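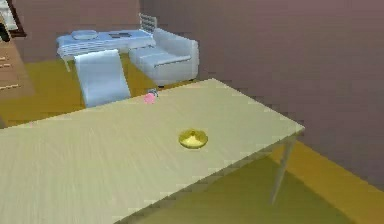

mortimer_lyons
Our house rule at Windden is that a sim task doesn't go on the shared list until the reset spec is written down. Start poses, tolerances, what counts as done, all of it. For this one I've got the yellow dish near the middle of the table and the little pink thing way back by the far edge, and I want a minimum edge margin before we sign off. I'm thinking 20 mm. Anybody object?

sterkia_fan
I do! Real tables have stuff near the edge. You add a margin and your pass rate looks great, then it drops when you leave the sim.

hưng_ông
Kinda with Mortimer here. We ran 1,027 resets on Gemus with no margin and a bunch of them failed before the arm even moved - stuff just rolled off. That's not a policy failure, so don't score it like one.

sterkia_fan
OK, but then log those separately. Don't hide them.

mortimer_lyons
Fine by me. Margin on for the scored set, off for a second set, and both numbers get reported. I'll put it in the Strickland checklist tonight.

hưng_ông
Add the seed too please, I had to ask for it last time.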